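Toy storage tray

6/11/18
By Flurina Fankhauser

A toy storage tray, also called a toy bin, is an open container with a raised rim, used in the home to hold small playthings between periods of use. It is most often molded in plastic and has no lid. The term covers shallow trays, in which the contents lie in a single layer, and deeper bins, in which toys are stacked and partly hidden from view. Household writers treat the tray as a form of temporary storage, distinct from the toy chest, which is a piece of furniture, and from the shelf box, which is meant to be closed.

Origin and development

Open containers for toys were in domestic use long before plastic molding. Wooden boxes, baskets and worn kitchen pans served the purpose in many homes. The plastic tray came into general use when molded housewares became cheap enough to be bought in sets. Many models sold for toys began as kitchen or pantry goods and differ from them only in color and in the printing on the front.

Jarmo Väisänen, in his survey of household containers in the town of Costham, recorded 748 open bins in daily use and found that most held goods other than those they had been sold for. His notes describe trays moving from the pantry to the play area and, in a few homes, back again.

Contents

The contents of a toy tray are usually mixed. Small figures, play food, balls, capsule toys and parts of larger sets are placed together, and few families sort them by type. Play food is common because the pieces are sold in groups and are easily separated. Fruit, vegetables, cups and teapots often remain in the tray after the toy kitchen they came with has been given away.

Capsule toys present a particular case. The capsule is a clear or partly colored ball that opens into halves, and children often keep it as a toy after the figure has been removed. Vinzenz Steiner classed the empty capsule as a container within a container and recommended that it be stored closed.
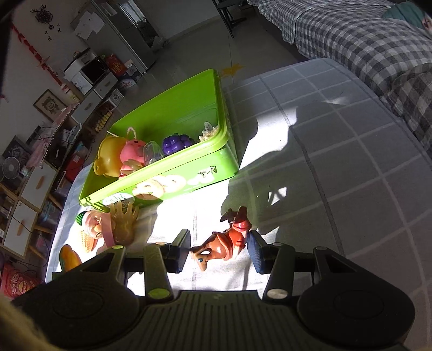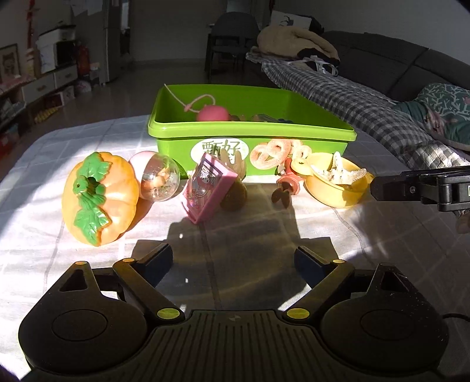

Lime-green plastic containers with toys inside them and more set out on the cloth in front.

Use in tidying

The tray is commonly placed on a bed, table or floor at the center of the play area. Toys are taken out singly or tipped out together, and are returned by hand at the end of play. A light, plain cloth under the tray makes small pieces easier to find and can be gathered at the corners to lift whatever remains.

Brândușa Bălan distinguished two methods of return. In the first, large pieces go in before small ones, and the small pieces settle into the gaps. In the second, small pieces are first placed in a bowl or cup, which is then set inside the tray. She preferred the second method for collections of more than 30 pieces. Long or stringed toys are laid in last in both methods, with the string tucked inside the rim.

Size and form

Trays for home use are made in many sizes. The Umari series, often cited in older housekeeping guides, had an inside width of 37 centimeters and a depth of 14 centimeters. The Brumine pattern was narrower and had a rolled rim for carrying. Labels, where present, are usually found on the front wall and may give a trade name or carry simple decoration.

Care

Plastic trays are washed by hand in warm water with mild soap and dried before refilling. Strong sunlight over long periods can fade bright colors and make thin walls brittle.

See also

Capsule toy
Play food
Toy chest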